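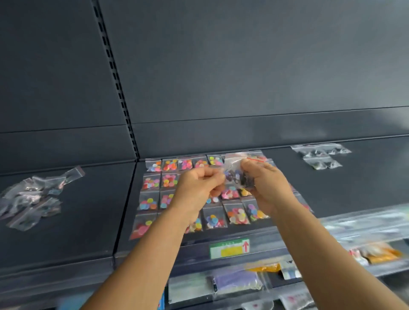 Figure 3. A small zip-lock bag held up at a store shelf.

Yurii Sirko objected, when an early draft of this section went round, that a shop does not have a returns policy until somebody tries to return something. We have kept his objection because the interviews bear it out. Of the 44 shopkeepers we spoke to in Serkatley and Clemden, 30 described their policy without hesitation and then, later in the same interview, described a different one.

4.2 Small goods and the unwritten rule

The trouble is worst at the cheap end. A coat comes with a tag and a receipt, and a customer who has rehearsed. A little bag of notions (Figure 3) costs less than the bus fare to bring it back, and yet people bring it back. Owners in Serkatley called this "the principle people." The principle people wanted their money, and 16 of the owners said they gave it to them at once, policy or no policy, in order to have the counter back.

Posted signs were of limited help. One Clemden sign read NO REFUNDS in capital letters, with "ask Plullitz" penciled underneath. Plullitz turned out to be the wholesaler, who did not give refunds either. Another had faded to the point where only the word EXCHANGES survived, and the owner felt this covered it.

We asked each owner to recall the last refusal. Most could not name one from the past year, though several remembered a refusal by a parent or a previous owner, told with some pride. The refusals that did occur fell mainly on customers the owner did not know. Regulars got the refund and a short lecture. In April, when stock was being cleared before the summer lines came in, even strangers got the refund, and the lecture was skipped.

It would be easy to call this inconsistent, and the trade guidance we reviewed does so over 97 pages. We read it as a rule of another kind, applied by people who know their customers and would like to go to lunch. Whether it survives a change of owner is taken up in Section 5, using the Javier arcade, where four shops changed hands during our fieldwork and one of them changed back.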